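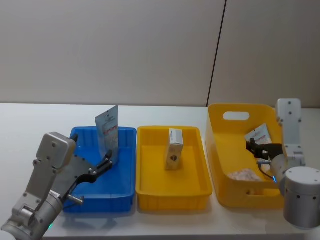 Workshop notebook, Sunday, start of the arvo, kettle on

Right, glaze test catch-up, before I forget which tile was which (again). I've been promising everyone on the Canari glaze a proper write-up since we switched clays, and the tiles have been sitting in a shoebox getting mixed up with the old ones.

First the clay. The Hopkin stoneware is lovely to throw, much less gritty than what we had, but it shrinks more than I wanted. Measured the bars after the last glaze firing and the long ones came up short enough that the lids from the old templates won't fit anything. So if you're making a lidded jar, please use the new templates on the nail behind the door and leave the cardboard ones alone. I'd bin them but I still have a bag and a half of the old clay to get through.

Now Canari. For anyone who hasn't been following, it's meant to be a warm buttery yellow, satin, safe to eat off, and happy at the same temperature as everything else we fire. What I've been getting is two parts butter and one part old mustard. I made up a 2000 gram dry batch so all the tests would come out of the same bucket, sieved it twice, and then like a goose added all the water at once and had to wait three days for it to settle so I could pour some off the top. Do it in stages! I know this, I tell other people this.

Tiles from the last firing:

T1, single dip, quick. Thin, streaky, the clay showing through on the ridges. I quite like it on the texture side but it's no good on a plate.

T2, single dip, slow count of three. Best of the lot. Even colour, nice break on the edge, no pinholes I could find with the loupe.

T3, double dip. Crawled badly at the bottom third. There's a bald patch the shape of Tasmania.

T4, brushed, three coats. Fine from a distance. Up close you can see every stroke, and one of my hairs.

T5, over the white slip. Brighter than T2 and closer to what I was after, but two tiny pinholes near the hole where it hangs. Want to repeat this with the slip a bit thinner.

T6, bottom shelf, same as T2 in every other way. This is the mustard one. Same bucket, same clay, same dip, so it has to be the kiln.

Which brings me to the Ollham. I've suspected the bottom of that kiln for ages and T6 has more or less made up my mind. I put cones on all the shelves this time and the bottom set had barely started to lean while the top set was flat on its face. Some of that is my packing (I had the big bowls down low, all shoulder to shoulder) but I reckon the bottom element is getting tired as well. Will check the resistance when it's cold and write the numbers inside the back cover with the others.

Firing log for the bisque before it, copied off my hand because the pencil had walked:

Lid propped, low for the first few hours, steam stopped at 229 by the controller
Lid down at 284, bit earlier than I usually would
550 and crawling through it, slowed it right down here on account of the thick-walled planters
Then medium to the end, no hold

No cracks, no explosions, one planter with a wobbly rim that was wobbly when it went in.

Drimex - the wax resist we got in the last order - is a mixed bag. It goes on beautifully, and you can see where you've put it. But it takes much longer to dry than the old stuff, and if you dip too soon the glaze grabs on to it and you're scraping feet with a needle tool for an hour. I left mine overnight in the end and they came out clean as anything. Also please wash the brushes straight away, I've lost two already and the good mop brush is looking crook.

Other bits and pieces. We're low on kiln wash. The small sieve has a hole in it, so use the big one until the new mesh turns up. Somebody's mug with the fern pattern has been on the seconds shelf since winter, and if it's yours I'd love to see it go home, it's a ripper and the chip is only on the foot.

For next firing:

T2 repeated, top, middle and bottom
T5 repeated with thinner slip
One tile with the Canari bucket watered down a touch, slow dip
Cones on every shelf again
Big bowls up top, small stuff spread out down below

I've put the Canari bucket under the bench with tape over the lid. It needs a really good stir before you use it, right down to the bottom, there's a hard layer that forms after a day or two. Kiln's still cooling, so lid stays shut till tomorrow morning, me included.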